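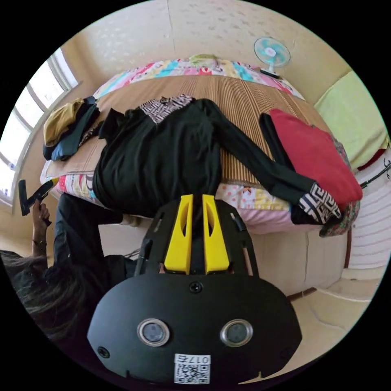
Re: [brurkley-bats] Petition for the Plitska roost

Hello again, dear friends,

Thank you all so much for the kind notes! We now have 2493 signatures asking Lernier to put off the roof work until the pups can fly, and 1228 of them came in during June alone.

> Is there still time to sign? And what should I
> do if I find a bat on the ground? 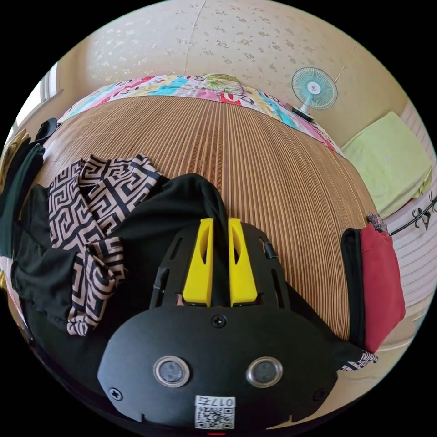

Yes, please do sign, and bring your neighbors along too. As for a bat on the ground, never touch it with bare hands. Put on thick gloves and lay something soft over it, and dark clothing like the black garment in the photo is fine if that's what you have. Then call the Talpur rescue line and keep the cats indoors,
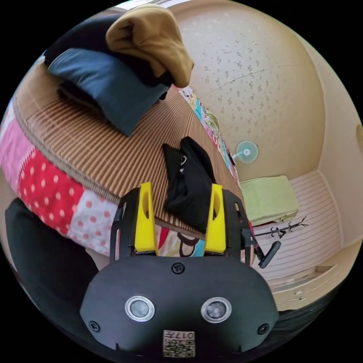
and the kids as well, if they're as curious as mine were. A box with a few air holes will do until someone can come.

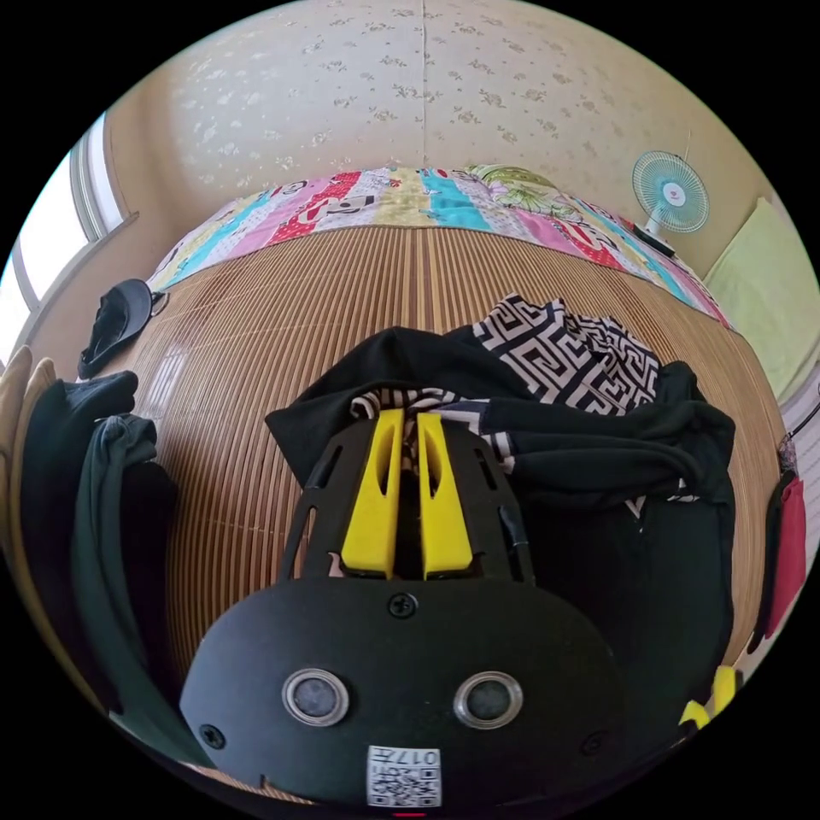 The roost itself is up under the eaves, and a good many of you have asked how they get in. They need so little room! Picture a narrow, dark gap like the one between the two yellow fingers, and you'll know the sort of crack to look for at home. Please don't seal one in summer.

Warmly, and with apologies for going on,
your list keeper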